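Can a Machine Do My Chores Yet? Questions We Get at the Front Desk
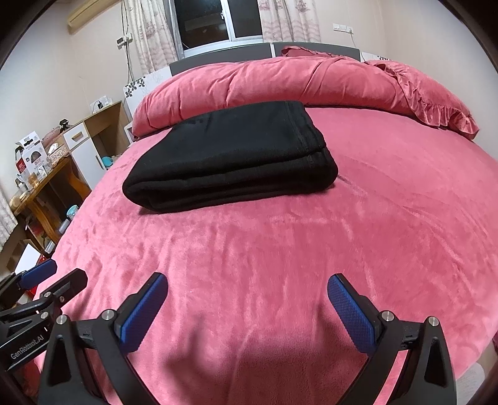

Page last changed: February, by S. Koutsoukos

Tullgate Repair & Home Advice gets asked about household robots more often than about washing machines now. These are the answers we give at the counter. We sell none of the things discussed here.

So, can a robot fold my laundry?

Some of them can fold some of it, slowly, if somebody has set things up first. A towel on a bare table is the usual demonstration. A thick black fleece on a plush pink blanket is a harder thing to ask for. The layers are bulky, they slide over each other, and whatever picks up the top one has a good chance of bringing up the next one too, or a pinch of blanket. Ask the salesman to try it with your heaviest sweater, on your bed.

Why is a bed any worse than a table?

It gives when you press on it. A table stays where it is, so a machine can come down to a known height and close its fingers. A soft blanket has wrinkles and a pile that changes shade depending on which way it was last brushed, and software that goes by looks has to decide which of those lines is an edge and which is nothing. You do this without thinking and have since you were about 5.

I saw a video where it folded a whole basket. Was that faked?

Probably not faked. Look for three things: whether the speed has been turned up, whether there is a cut between garments, and whether a person is steering from off to the side. Vangelis Kontogiannis, our bench technician, keeps a stopwatch by his monitor for this. One clip he timed for us showed a shirt folded in what looked like 5 seconds. At real speed it was 90.

Are two-finger grippers good enough, or does it need a proper hand?

Two fingers with grippy pads will do a lot. If you doubt it, fold a shirt using only your thumb and forefinger on each side. It's annoying but it can be done. Our complaint is less with the fingers than with what tells them where to go.

What about the Olel?

We had one on loan for a month. It was fine with hand towels. It managed T-shirts if they were laid flat for it, which was most of the work already. Hooded things it gave up on, and it stopped and beeped until someone came. Out of 100 mixed items from Vangelis's own wash, it finished 40 without help. The maker's leaflet calls this "hands-free."

And the Clusgate arm?

Haven't touched one. The dealer has promised us a demonstration twice.

Could one make the bed?

We would like to see it. Pillows with ruffled borders, a puffy quilt bunched up along the headboard, a blanket that has to be pulled even on both sides: each of those is its own problem, and it has to reach all of them with a wall at the far end.

Could one tidy up a bedroom?

Picture a bedside table with tissues, a small bottle and a couple of boxes crowded together on it, and containers on the lower level next to the bed. Which are trash? Which get put away, and where? A stranger helping you clean would have to ask. A machine that doesn't ask is going to guess, and we wouldn't want it guessing about bottles.

Do shops and laundries use them?

Commercial laundries have had folding equipment for a long time, mainly for sheets and towels, and people still feed a lot of it. Tzanetos, the linen service across the street from us, looked at an arm for mixed garments and bought a second folding table.

Should I wait a year or buy now?

Wait. If you must buy, get a return period in writing and use it on your worst laundry in the first week.

Will you repair one if I buy it anyway?

Olel, yes, if you bring the charger. For other makes, call first and ask for Sofia.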